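Ticket 300: live news feed stuck on old headlines 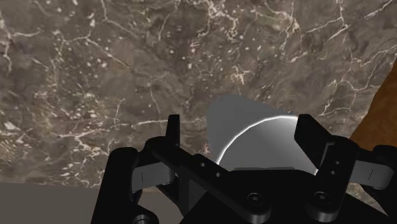
Dark marble with pale veins, and a strip of brown along the right side.

February 12, 2018
Hi all, me again! The world news feed on our Cendthorpe page has stopped moving. I run the local politics section, and this morning readers were still getting the first version of the Ustatetti border talks story, which the wire had corrected twice by then. I cleared my cache, tried another browser, same thing.

Update: went through the Givley settings and found the refresh set to 100 minutes. I'm pretty sure it was 5 before (I wrote it on a sticky note back in May). Changed it back and got three new headlines — then it froze again.

Update: support asked for the log, so I pasted it in. There are 38 failed pulls, all from the Geerts feed, and all with the same "key expired" line. The other feeds look fine to me.

Update: new key is in and the corrected border story is up! Please leave this open overnight, though. I'd like to see the early bulletin come through before we close it.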